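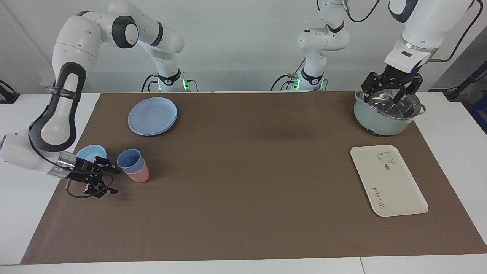 Mint-green pot at the back of the mat, bear tray in front of it, blue bowl and cups within reach.

The one-pot corner

I've been meaning to write about the pot for ages, and then Malsha Jayasinghe replied to the last newsletter asking whether I ever cook on a proper hob any more (cheeky, but fair), so that settled it. The short answer is hardly ever, at least on weeknights. It's the pot, the tray, a bowl and a couple of cups, all living on one brown mat on a white table, and I've become a bit evangelical about it.

The pot first. It's that pale mint green that seems to be on everything at the moment, and yes, I chose it for the colour. I'm not proud! It has a little dark control panel on the front, a grey handle at the side and a see-through lid with a metal edge, and the lid is the bit I'd miss most. I am a terrible lifter of lids. With a solid one I'm in there every two minutes letting all the steam out, and then I wonder why the rice is chewy in the middle. With glass I can stand there and stare at it like it's the telly and leave the thing alone.

If you've got one of these and the rice keeps catching, my advice is to rinse it until you're bored, then rinse it once more. I do 333 g of rice for a big batch (an odd number, I know, but it's what my favourite mug holds when it's level and I've stopped arguing with it). Let it sit with the lid on when it's done, ten minutes if you can bear it. Then fluff it with a fork, and don't scrape the bottom with anything metal. I learned that last one on the previous pot, may it rest in peace.

For noodles I put in 400 ml of water and whatever greens need using up, and an egg goes in near the end. That's supper. I had it three times last week and felt no shame at all.

Now the tray. It's creamy white with rounded corners and a raised rim, and there's a small grey cartoon bear up near one corner, which I find far more cheering than a grown woman should. I'd put off having a tray on the table for years. It seemed fussy, one more thing to wash. But it's where all the chopped bits go before they go in the pot, and the rim is just enough to stop a runaway spring onion. When supper's ready it gets a wipe and carries the bowl over to the sofa. If you're buying one, get one with a rim. I had a completely flat one from Skardale before this and it was lovely to look at, and I lost a whole mug of tea off it onto the rug.

The mat was the dull purchase and probably the best one. Brown, wide, goes across the table, hides everything. I'd wanted a cream one to go with the tray and my sister talked me out of it, and she was right, because I make a lot of things with turmeric. Leave yourself more mat than you think you need. The pot wants to be at the back, out of elbow range and with its flex behind it, and then you still want room at the front for whatever you're halfway through.

I keep the light blue bowl at the front left because I'm always reaching for it, and the cups get stacked next to it. Stacked cups do wobble, so I stop at two. I'd love to tell you there's a system, but it's really that I put them there once and my hand kept going back to the same place.

A few of you have asked what to do about the lid while you're stirring. Mine goes upside down on the tray, so the drips stay put and don't run across the mat and under the pot. It did live on a folded Fakir tea towel for a while, which worked nicely until I picked up the tea towel to dry my hands. You can guess the rest. The lid survived, bless it.

Cleaning is the boring part so I'll be quick. Unplug it, let it cool down properly, warm water and a soft sponge inside, a barely damp cloth over the panel, and check round the metal edge of the lid, where old starch likes to hide. An old toothbrush gets it out. I bought a special little brush for 99p at Hastosard and the toothbrush is better.

Malsha's other question was whether it does soup for more than two people, and I'd say it depends how hungry they are. She came over to Balham to test the theory and brought bread, so we'll never really know. We had lentils, carrots and a frankly silly amount of cumin, and she scraped her bowl. She also tried to leave with the bear tray under her arm. I've put a note in my diary to find her one for her birthday in July, so if you spot the same bear anywhere, do write and tell me (Malsha, if you're reading this far, stop reading).

Next time I want to get on to rice puddings, as I've got a theory about doing them on the lowest setting with the lid on the whole way through, and so far my results have been one triumph and one thing I had to eat with a knife. Send me yours! There are 1771 of you on the list now, somebody must have cracked it. Just reply to this email as usual. I read them all, generally with a bowl of noodles in front of me, so forgive any splashes in the spelling.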